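**Wood grain** is the arrangement, direction, and visible pattern of the fibers in a piece of wood. The word is used in several related senses. It may refer to the alignment of the fibers relative to the long axis of a board, to the pattern seen on a cut surface, or to the plane along which a board is worked, as in "planing with the grain." Texture, which depends on the size of the cells, is treated separately in most technical writing, although the two terms are often mixed in the trade.

## Origin

A tree in a temperate climate adds one layer of wood under the bark in each growing season. Cells formed early in the season have wide openings and thin walls. Those formed later are narrower and denser, and usually darker. The boundary between one season's late wood and the next season's early wood shows as a line on any cut face. In tropical species without a marked dry season the boundaries may be weak or missing, and the figure of the board then depends more on pigment and on changes in fiber direction.

## Effect of the cut

The same log gives different patterns according to how it is sawn.

| Cut | Angle of rings to face | Usual appearance |
|---|---|---|
| Plain-sawn | low | arches, loops, wavy lines |
| Rift-sawn | intermediate | straight, even lines |
| Quarter-sawn | near right angle | straight lines, ray fleck in some species |

Plain sawing wastes the least timber and gives the widest boards. Quarter-sawn boards shrink less across their width and are preferred for instrument parts and drawer sides. Printed and pressed surfaces copy any of these patterns, most often the plain-sawn one, and the spacing of the lines is then a matter of design. 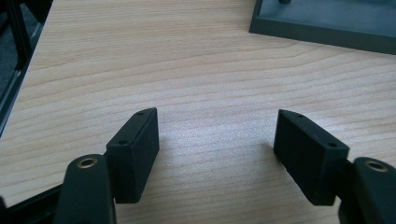
Ploltemport objects in a note on the article's talk page that "plain-sawn" and "flat-sawn" should be given as equal terms, and that the table leaves out end grain altogether. The first point is a matter of regional usage. End grain is covered in the section on finishing.

## Fiber direction

*Straight grain* runs parallel to the axis of the trunk. *Spiral grain* winds around it, in either direction, and causes boards to twist as they dry. *Interlocked grain* results when the direction of the spiral reverses at intervals, and produces the ribbon figure seen on quartered faces. *Wavy grain* undulates regularly along the trunk and is the source of fiddleback figure.

Slope of grain is the deviation of the fibers from the edge of a board, stated as a ratio. It matters in structural grading, as bending strength falls quickly once the slope becomes steep. The Stindon grading sheet, dated 2022-04-29, lists 208 test boards, of which 85 were rejected for slope alone. Boards were measured at a length of 50 inches between supports, with two readings taken on each face.

## Cleaning and finishing

Work on bare wood follows the fiber direction. Scratches made across the grain cut the fibers and remain visible under stain, while those made along it tend to be hidden by the pattern. The rule applies to sandpaper, steel wool, and scouring pads of any kind. Coarse pads are also known to leave a dull patch on a clear finish, which cannot be polished out if the film is thin.
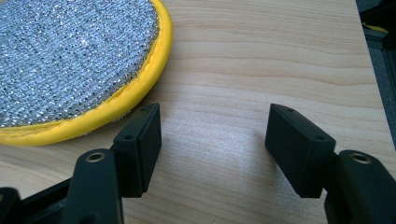
Water raises the grain. The surface fibers swell, stand up, and stay rough after drying. Finishers often dampen a board on purpose, let it dry, and sand it lightly before a water-based coating is applied. End grain absorbs far more liquid than face grain and turns darker under stain unless it is first sealed with thinned glue or shellac.

Open-pored woods such as oak and ash may be filled with a paste before varnishing. The paste is rubbed across the grain and the excess removed the same way, an exception to the rule given above. Closed-pored woods such as maple need no filler.

## Terms in local use

In the Joscombe yards "short grain" means any place where the fibers run out through the face within a hand's width. Cuautle furniture shops apply the same phrase only to curved parts, chiefly chair backs, sawn from straight stock.

## See also

- Annual ring
- Figure (wood)
- Quarter sawing
- Veneer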